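# 동아리 대회용 시뮬레이션 과제, 줄무늬 천이 있는 장면에서 그리퍼가 자꾸 엉뚱한 데로 갑니다

**마리트탕엔** · 태그: 로봇동아리, 시뮬레이션, 집기과제, 대학생대회

안녕하세요! 로봇 동아리 2학년입니다. 가입하고 글은 처음 써 봐요. 저희가 10월에 열리는 Caklow 학생 대회에 나가는데(처음 나가는 거라 다들 잠을 못 자고 있습니다 ㅎㅎ) 시뮬레이션 예선에서 막혀서 도움을 구합니다.

예선 과제는 이렇습니다. 나무 상판 위에 놓인 초록색 막대를 집어서 지정된 위치로 옮기면 됩니다. 장면은 에피소드마다 조금씩 바뀌고, 손목 카메라 영상과 관절 값만 입력으로 쓸 수 있어요. 물체 좌표를 시뮬레이터에서 직접 읽어 오면 실격이고요. 저희는 Zarkley 시뮬레이터를 쓰고, 사람이 조종한 시연을 모아서 모방학습으로 정책을 훈련시켰습니다. 시연은 동아리방에서 돌아가면서 모았고 다 합쳐서 1,684개예요. 손목이 좀 아프지만 정말 재밌었습니다!

훈련 때 쓴 장면은 배경이 단색 벽이었습니다. 거기서는 잘 돼요. 막대가 좀 돌아가 있어도 잘 찾아가고, 처음으로 혼자 막대를 들어 올렸을 때는 동아리방에서 다 같이 소리 질렀습니다. 그런데 공개된 예선 장면 중에 줄무늬 천이 들어간 게 있는데, 여기만 가면 정책이 이상해집니다. 막대 쪽으로 가다가 왼쪽으로 슬슬 틀더니 천 앞에서 멈춰요. 어떤 때는 그 자리에서 손가락을 오므렸다 폈다만 반복합니다.

문제가 되는 장면에서 손목 카메라가 보는 화면을 하나 올려 봅니다. 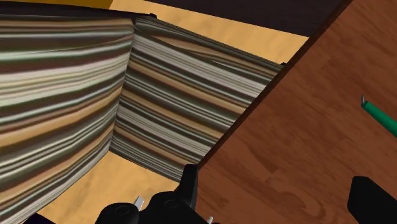

*손목 카메라 화면. 막대는 오른쪽 가장자리에 걸려 있고, 왼쪽은 거의 줄무늬 천입니다.*

제가 지금까지 해 본 것들입니다.

- 학습을 더 오래 돌려 봤습니다. 단색 벽 장면만 조금 더 좋아지고 줄무늬 장면은 그대로예요.
- 입력 영상을 흑백으로 바꿔 봤습니다. 오히려 나빠졌어요. 초록색이 꽤 중요한 단서였나 봅니다.
- 시작 자세를 막대 쪽으로 조금 돌려 봤더니 가끔 성공합니다. 근데 시작 자세는 규정에 정해져 있어서 예선에서는 못 써요.
- 그리퍼 속도 제한을 낮춰 봤는데, 그냥 느리게 천 쪽으로 갑니다...

팀 안에서도 의견이 갈립니다. 한 명은 줄무늬 장면에서 시연을 새로 모으자고 하고, 저는 이미지 증강으로 될 것 같다고 생각해요. 예선까지 시간이 많지 않아서 시연을 처음부터 다시 모으기는 힘듭니다. 비슷한 걸 겪어 보신 분 계시면 어느 쪽부터 해 보는 게 좋을지 알려 주세요. 카메라 해상도를 올리면 좀 나아질지도 궁금합니다. 규정상 해상도는 바꿔도 돼요.

---

**토르모드B**

와, 저 이 과제 알아요! 작년에 저희 학교 팀도 똑같이 줄무늬에서 무너졌습니다. 반가워서 길게 씁니다.

일단 올려 주신 화면만 봐도 짐작 가는 게 있어요. 화면에서 제일 대비가 센 부분이 줄무늬잖아요. 크림색이랑 흰색 옆에 거의 검은색까지 있으니까요. 게다가 두 천이 만나는 접힌 자리에서 줄 방향이 확 바뀝니다. 단색 벽만 본 네트워크한테 저런 모서리는 난생처음 보는 강한 신호예요. 반면에 막대는 끄트머리만 화면에 들어와 있고요. 그러니 정책이 '뭔가 길쭉하고 경계가 뚜렷한 것'을 따라가도록 배웠다면 줄무늬로 끌려가는 게 이상하지 않습니다.

확인하는 방법부터 말씀드릴게요. 학습을 다시 돌리기 전에 꼭 해 보세요, 한 시간이면 됩니다.

1. 줄무늬 장면을 복제해서 천의 텍스처만 회색 단색으로 바꿉니다. 모양이랑 위치는 그대로 두고요.
2. 반대로 원래 훈련 장면의 벽에 줄무늬 텍스처만 입힙니다.
3. 두 장면에서 같은 정책을 100번씩 돌려서 성공률을 비교합니다. 난수 시드는 똑같이 맞춰 주세요.

회색으로 바꿨을 때 멀쩡해지면 텍스처 문제입니다. 회색인데도 계속 왼쪽으로 가면 텍스처보다는 배치나 시점 문제일 가능성이 커요. 훈련 시연에서 막대가 늘 화면 가운데쯤 있었다면, 가장자리에 걸린 막대를 본 적이 없어서 헤매는 걸 수도 있거든요. 저희는 둘 다였습니다 ㅋㅋ

텍스처 문제라면 마리트 님 생각대로 증강 쪽을 먼저 해 보세요. 다만 밝기랑 색조만 살짝 흔드는 증강으로는 부족했어요. 저희한테 효과가 있었던 건 시연을 다시 렌더링하는 방법이었습니다. 시연할 때 관절 궤적과 물체 상태를 저장해 두셨다면, 그걸 그대로 재생하면서 벽과 바닥 텍스처만 무작위로 바꿔 영상을 새로 뽑을 수 있어요. 사람이 다시 조종할 필요가 없습니다! 줄무늬, 체크, 나뭇결, 이상한 노이즈까지 마구 섞으세요. 예선 장면의 줄무늬만 넣으면 다음 장면에서 또 무너집니다(경험담).

그리고 나뭇결도 꼭 넣으세요. 올리신 화면에서 오른쪽 절반이 나무판인데 옹이랑 소용돌이 무늬가 꽤 진하네요. 줄무늬를 해결하고 나면 그다음에는 옹이를 집으러 갈지도 모릅니다. 저희 로봇이 그랬어요.

시점 문제라면 새 시연이 필요하긴 한데, 처음부터 다 모을 필요는 없습니다. 막대가 화면 가장자리에 있는 상태에서 시작해서 가운데로 들어올 때까지의 짧은 구간만 더 모아 보세요. 이런 복구 동작은 길이가 짧아서 한 사람이 오후에 앉아서 꽤 많이 모을 수 있습니다.

해상도는 나중에 건드리세요. 올리면 학습 시간만 길어지고 원인 찾기가 더 어려워져요. 예선 잘 되시길! 결과 꼭 올려 주세요, 진짜 궁금합니다.

> **마리트탕엔**: 헉 너무 감사합니다!! 관절 궤적이랑 물체 상태는 저장해 뒀어요. 오늘 밤에 회색 천 실험부터 돌려 보겠습니다.

> **토르모드B**: 오 그럼 반은 된 거예요. 재생할 때 물리 계산은 끄고 상태만 덮어씌우세요. 켜 두면 접촉 순간에 조금씩 어긋나서 막대가 손가락 사이로 빠진 영상이 섞입니다.

---

**알바르그**

그냥 막대만 색으로 따서 쓰면 안 되나요? 초록색이 저렇게 진한데. 색상 범위로 마스크 만들어서 채널 하나 더 넣으면 끝날 것 같은데요. 저는 수업 과제를 그렇게 해서 냈고 점수 잘 받았습니다.

> **마리트탕엔**: 저희도 생각은 해 봤는데, 본선에서는 물체 색이 바뀐다고 공지에 나와 있어서요 ㅠㅠ 예선만 통과하는 용도로는 될 수도 있겠네요!

> **알바르그**: 아 본선은 생각 못 했네요. 그럼 위 답변대로 하세요.

---

**크리스토스_안**

고등학교에서 로봇 방과후반을 맡고 있습니다. 위에 좋은 답변이 있어서 저는 자주 빠뜨리는 것 두 가지만 보탤게요.

첫째, 영상 정규화 값을 확인해 보세요. 단색 벽 데이터로 계산한 평균과 표준편차를 그대로 쓰고 있으면, 밝은 띠와 어두운 띠가 섞인 장면에서 입력 값이 훈련 때 범위를 많이 벗어납니다. 재렌더링한 데이터로 다시 계산하시면 됩니다. 우리 반 학생들이 Backlund 키트로 실습할 때 이걸 놓쳐서 이틀을 고생했는데, 찾아냈을 때 표정들이 정말 좋았어요. 저도 덩달아 신났습니다.

둘째, 화면에 그리퍼 자신도 보이지요. 검은 손가락이 아래쪽 가운데에 서 있고 오른쪽 아래 구석에도 하나가 더 들어와 있습니다. 배경 텍스처를 무작위로 바꿀 때 그리퍼 재질까지 같이 바뀌지 않도록 하세요. 손가락은 정책이 막대와의 거리를 가늠하는 기준이 되기 때문에, 그게 매번 체크무늬로 바뀌면 집는 순간의 정확도가 떨어집니다. 많은 팀이 '전체 무작위화' 옵션을 한 번에 켜 놓고 왜 나빠졌는지 몰라 합니다.

그리고 평가 장면 몇 개는 훈련에 절대 넣지 말고 따로 빼 두세요. 학생들한테 늘 하는 말인데, 저도 급하면 까먹습니다. 학습 로그는 Flarnus든 스프레드시트든 편한 데 남기시고, 어떤 텍스처 묶음을 썼는지만은 꼭 적어 두세요.

> **마리트탕엔**: 선생님 감사합니다! 확인해 보니까 정말로 전체 무작위화가 기본으로 켜지게 되어 있네요. 손가락 재질은 제외했어요.
>
> 그리고 중간 결과입니다. 회색 천으로 바꾸니까 막대 쪽으로 갑니다!! 다만 막대가 가장자리에 있을 때는 아직 좀 망설여요. 토르모드 님 말씀대로 저희도 둘 다인가 봐요. 지금 재렌더링 스크립트 돌려 놓고 팀원이랑 복구 시연 모으는 중입니다.

> **토르모드B**: 역시 둘 다!! 스크립트 오래 걸리면 말씀하세요, 저희 거 병렬로 돌리는 부분 공유해 드릴게요.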